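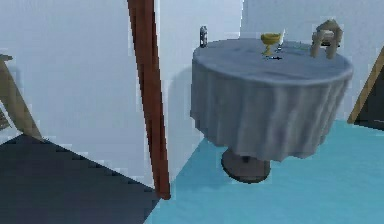 I've been at Elwood since it was a linen and table rental shop with one van. We now do setups for banquet rooms all over the county, and since June a good part of the planning goes through Utus, a program that builds each room as a 3D model and works out a route for the setup robots before any of us load a truck.

My job used to be measuring and carrying. Now I check rooms on a screen. I look at whether a round table has space on all sides, what the cloth does near the floor, and where someone has left a goblet or a glass that a cart could knock. If a room is wrong I send it back with a note. We have 166 rooms in the library and I have been through almost all of them.

The tabletops take the least time. What slows me down is the parts between rooms. At a corner, one floor ends, another starts, and past the opening there may be tile with a bin against the wall. The planner needs all of that right, and so do the people walking behind the carts.

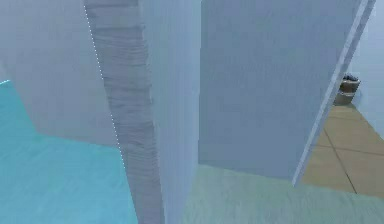 Killian Langlois wrote in to say that the checking is fine work but it pays the same as the carrying did, and his knees were the only part of him that got a raise. He also wants to know who gets blamed when a model is wrong and a cart stops in a doorway at 5 p.m. So far it's whoever signed off on the room – usually me. I've asked for that to be put in writing, along with the new job title.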